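Gurkero Handheld Gripper: Set-up Guide for Cloth Recording
Section 4. Recording a grasp session

This section explains how to record demonstrations for the Drallutance method. The method learns the grasp point on soft cloth from human demonstrations. Please finish the calibration in Section 3 before you start.

1. Lay one piece of cloth on the covered surface. Do not fold it. A loose heap gives the best variety of folds.

2. Switch on the gripper and look at the rear face of the housing. Recording is possible when all four lights are green.

3. Bring the gripper to the heap from the side. Keep the jaw plate low, so that it touches the cloth and the surface under it.

4. Wait 2 seconds with the jaw against the cloth, then close and lift. The software Athumani uses this pause to find the beginning of the grasp.
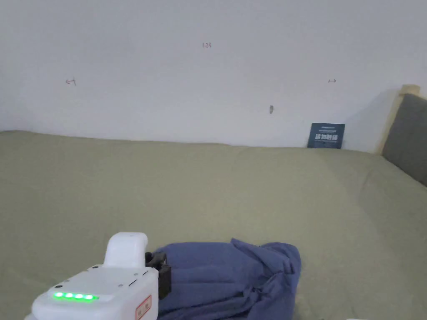 NOTES AND CAUTIONS

Note: The cloth and the surface should have different colors. Blue cloth on an olive-green cover is a good pair. With similar colors the segmentation loses the edge of the heap.

Note: Small marks on a plain wall do not disturb the tracking. Do not move the objects behind the work area during one session.

Caution: Do not pull when the cloth is caught in the clamp. Open the jaw fully and take the cloth out by hand.

5. Make 50 grasps, then change the cloth. Shake the heap into a new shape after every grasp.

6. Upload the session to the Fusau server. Sessions with a missing pause are rejected.

Note on data size: Our training set began with 2,000 grasps, and 1,368 of them stayed after filtering. Most rejected grasps had a pause that was too short. If many of your grasps are rejected, repeat step 4 slowly a few times before you record again.

Continue with Section 5, Checking the labels.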